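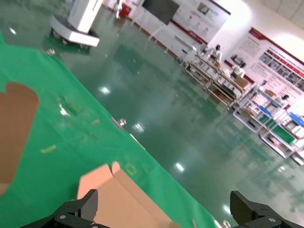

# 年鑑の旧版と新版で数値が異なる場合の出典の示し方について

カテゴリ:参考図書・事典・年鑑
受付:2月

**Kanyarat Wiriya**

平素より本欄を参考にさせていただいております。勤務先の資料室において、地域産業に関する小冊子の編集を担当しております。

このたび、統計の典拠として『フリルタシコ総合年鑑』(Fliltasico刊)を使用いたしましたところ、同一年度の同一項目について、旧版と新版とで数値が一致しない箇所が見つかりました。具体的には、繊維関係の事業所数が、旧版では2743、その次の版では2743から80を減じた数となっております。新版の巻頭の凡例も確認いたしましたが、当該項目の改訂に関する記載は見当たりませんでした。

つきましては、次の点についてご教示いただけますと幸いです。

- 原則として、いずれの版の数値を採用すべきでしょうか。
- 両方の数値を併記する場合、注記はどのような書式が適切でしょうか。
- 年鑑の編集部に照会することは、一般に受け付けられるものでしょうか。

なお、小冊子の本文はすでに旧版の数値で組み上がっており、差し替えを行う場合は木曜日までに印刷所へ連絡する必要がございます。よろしくお願い申し上げます。

---

**Hevo資料相談係**

ご投稿を拝見いたしました。順にお答えいたします。

**採用する版について**

年鑑類に掲載される統計は、多くの場合、刊行時点で入手可能な速報値または概数に基づいております。後の版で確報値に置き換えられることは珍しくなく、その都度個別の断り書きが付されるとは限りません。したがって、特段の事情がない限り、後から刊行された版の数値を採用するのが通例です。

ただし、数値の差が速報と確報の違いによるものか、集計対象の変更によるものかは、年鑑の本文のみでは判断できないことがあります。表の下部に小さな活字で記された「資料」欄をご覧いただき、両版で原典の名称が同一であるかをお確かめください。原典の調査名が異なる場合、二つの数値は別の調査の結果であり、訂正の関係にはありません。事業所の規模に下限を設けた調査と、全数を対象とした調査とでは、この程度の差は十分に生じ得ます。

可能であれば、原典の統計書に直接あたり、そちらを典拠とされることをお勧めいたします。年鑑は所在を知るための手がかりとして有用ですが、引用の最終的な根拠としては二次資料にあたります。

**注記の書式について**

併記が必要な場合は、本文に採用値のみを記し、脚注に他方の値を示す形が読みやすいかと存じます。一例を挙げます。

> 事業所数は『フリルタシコ総合年鑑』新版、282ページによる。同年鑑の旧版では2743とされている。

ページ番号は版ごとに変わりますので、必ず実際に参照した版のものをご記入ください。上記の282は書式を示すためのものです。また、書名だけでは版の特定ができませんので、版次または収録年を省略なさらないようお願いいたします。奥付の刊行年と書名に冠された年が一年ずれている年鑑も多く、どちらを記したのかが分かるようにしておくと、後の照合が容易になります。

**照会について**

年鑑の奥付または巻末に、編集部の宛先が掲載されているのが一般的です。照会の際は、版次、ページ、表番号、項目名の4点を明記なさると、回答が得られやすくなります。回答までに数週間を要する場合もありますので、今回の印刷の日程には間に合わない可能性が高いと思われます。

---

**Motis**

うちの図書室にも同じ年鑑がありますが、旧版しか置いておりませんので比較はできませんでした。旧版のほうが索引が引きやすく、個人的にはそちらを使い続けております。数字の細かい差は、小冊子であればあまり問題にならないのではないでしょうか。

---

**Hijazi文献室**

Hevo資料相談係のご回答に、二点補足いたします。

第一に、年鑑には刊行後に正誤表が発行されることがあります。別紙として挟み込まれている場合、図書館の製本や装備の過程で失われていることもございますので、所蔵館が複数あるときは、別の館の一冊も確認なさることをお勧めいたします。正誤表が旧版に対して出ていれば、差の理由が一度に判明いたします。

第二に、直前のご投稿では差は問題にならないとのことでしたが、当室としては同意いたしかねます。地域の統計は後年に孫引きされることが多く、訂正前の値がそのまま流通した事例を当室でも何度か扱っております。差し替えが難しい場合には、少なくとも脚注を一行加えることをご検討ください。

あわせて、冊子内の他の表についても、同じ年鑑の旧版から採った数値がないかをご点検ください。一項目で改訂が行われている場合、合計欄や構成比にも変更が及んでいるはずです。新版の合計と旧版の内訳を混用いたしますと、計算が合わなくなります。

---

**Kanyarat Wiriya**

皆様、ご丁寧な回答をいただき、誠にありがとうございます。

「資料」欄を確認いたしましたところ、両版とも原典の調査名は同一で、旧版のみ末尾に「速報」と付記されておりました。見落としており、お恥ずかしい限りです。本文は新版の数値に差し替え、脚注に旧版の値を記載することといたしました。構成比の表も同じ旧版から作成しておりましたので、現在計算をやり直しております。正誤表につきましては、近隣の館に所蔵を問い合わせているところです。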